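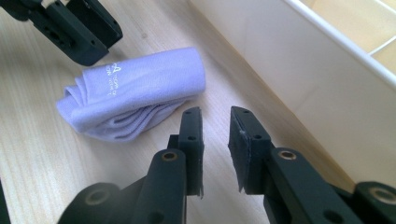 How many demonstrations does a two-handed cloth folding policy need before more of them stop helping?
In our tests the gains got small after 70 demonstrations per cloth, and the next 34 mattered less than how evenly the starting positions were spread.

Project report, Group 4: Dalal Khasawneh, Cristian Taipe, Lama Zoubi
Advisor: Hussam Salameh
June 2019

Background

Small cloths are hard for a learned policy. They have no fixed shape, and two starts that look alike to a person can need different grasps. Earlier student groups in the lab worked with rigid parts and had good results with few demonstrations. We wanted to know if the same amount of data would be enough for a cloth, and what kind of data to collect if it was not.

The task we chose has two stages. The grippers fold a small cloth and then place it in a compartment. A trial counts as a success only if both stages are finished without a person touching the cloth.

Collecting the data

All demonstrations were given with a pair of hand-held grippers, each with its own camera. Cristian and Lama gave most of them. Rawan Abu Hammour gave the rest in November, when we were still deciding how to hold the tools. Her early recordings were kept because leaving them out made no difference we could measure.

We used three cloths, which we named Hudine, Isham and Awwad so that the files would not get mixed up. Hudine is a thin microfiber cloth, Isham is a cotton napkin and Awwad is a thicker towel. We recorded 104 demonstrations for each.

For half of the demonstrations the person placed the cloth wherever they liked. For the other half we used a printed list of positions and angles. This turned out to be the most useful decision in the project, although we made it mainly to save arguments.

Training

One policy was trained per cloth, using the software from the Dravholm project with small changes to the image cropping. We trained on sets of 40, 70 and 104 demonstrations. Each set had the same split between free and listed starts. Then we trained one more policy on 40 listed starts only.

Results

Going from 40 to 70 demonstrations helped on all three cloths. Going from 70 to 104 helped a little on Awwad and did not change the other two in any way we would trust. The policy trained on 40 listed starts did nearly as well as the one trained on 70 mixed starts.

Most failures were in the first grasp. The usual one was both grippers closing on the same layer, so that the fold slid open again during the lift. Hudine had this problem most — it is thin, and its edges lie very flat against the table. Failures in the second stage were nearly all collisions with the wall of the compartment.

We looked through 3,917 still images from the failed trials and sorted them by the step where things first went wrong. Dalal did the sorting and Lama checked part of it. They disagreed mostly on whether a bad lift should be blamed on the grasp or on the lift itself. We counted those as grasp failures.

Limits

The same people gave the demonstrations and ran the trials, so they knew which starts were easy. All tests were on one table under one set of lights. We did not try a cloth that was missing from the training data.

Next steps

The position list should be used from the first day and should include starts where the cloth is already rolled or bunched up. We also want to record more of the moments just before the fingers close, with slower movements near the table. The list and the sorting rules are in the group folder under "starts" and "failures".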